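Jun 18, 2023. Todora Street tenants' get-together, ground floor room, my notes as usual. If I've got you down wrong, tell me before I pin these up by the mailboxes.

We started late on account of the rain and me forgetting the key. Fourteen chairs would have been nice but we managed with people on the window ledge (thank you, ledge people!). I read out last month's minutes, or as much of them as I could before Kidus Wolde said we'd all read them and could we please get on to the laundry. So they're approved, I suppose.

**Laundry**

The second dryer is still eating money. Starkis, who service the machines, came by twice in June and both times said the coin slot was fine. I put my own quarters in it the same evening and got nothing but a hum! We agreed I'd write to them again and ask for a new slot, and I'll copy in the management office so there's a trail. Until then there's a sign on it. Please leave the sign alone, even if you've had a good run with that dryer.

The longer argument was over the sign-up sheet. At the moment people can take a slot of any length, and a certain household has been putting itself down for whole mornings. We voted on a limit of 2 slots a week per apartment, with anything left over free to grab after noon. Passed, with a couple of grumbles from the third floor. I'll print a new sheet.

**Courtyard**

The herb beds are looking great, I have to say. The mint has gone over the side and is heading for the bike rack, so if you want mint, come and take mint. Valentina Lagos offered to bring up the tomato cages from the basement and I said I'd help her carry them, which I'm now putting in writing so I can't wriggle out.

We have $360 left in the courtyard fund. The quote from Hernisine for a new hose reel, fitted, was more than I'd hoped, and most of us thought a plain hose from the hardware store would do the job for $50. I'll buy it this week and stick the receipt in the folder. Somebody asked about a proper bench. We liked the idea, but not at this year's prices, so it's on the list for the fall.

**Quiet hours**

No change, still from 10 at night. There was a long side conversation about whether a sewing machine counts as noise and I stopped writing for most of it. Where we ended up: before ten, sew all you like, and put a folded towel under it if you're on a wood floor.

**Summer supper**

Now the fun part! We're doing it in the courtyard again, everybody brings a dish and their own plate. I'd like a rain plan this time, as last year we all stood in the stairwell holding potato salad. If it's wet we'll use this room. I'll put out a sheet for dishes, and please write down what you're making, because last year we had five pasta salads and no dessert. Music off at quiet hours, same as any night.

Kids' games start 30 minutes before we eat. I said I'd find the sack race sacks. I have no idea where the sack race sacks are.
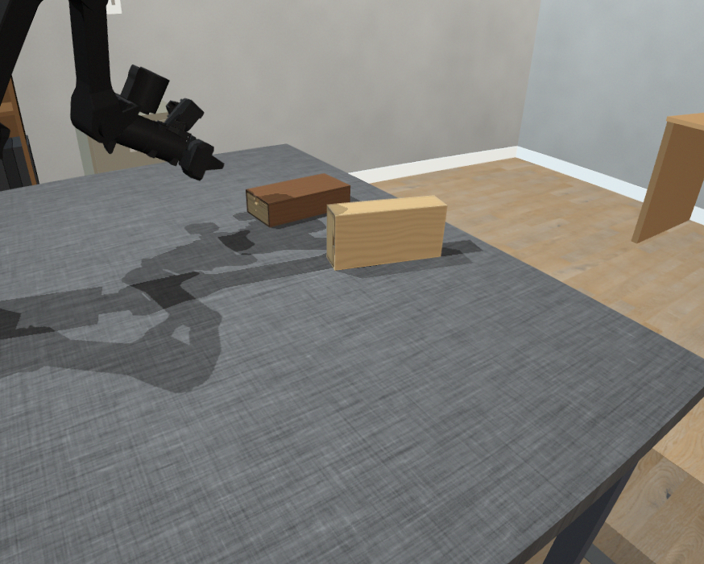
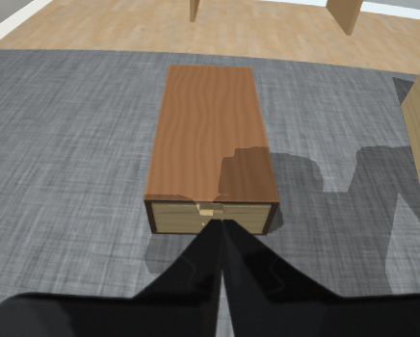 Valentina Lagos wrote back after I'd passed the draft around: "You left out that I asked for the supper to start earlier. Half the little ones on my floor are in bed by eight, and last year they missed the cake. Also the cages are heavier than you remember, so wear real shoes."

Fair enough, it's in now. We eat at five thirty, games at five, and I've found some shoes.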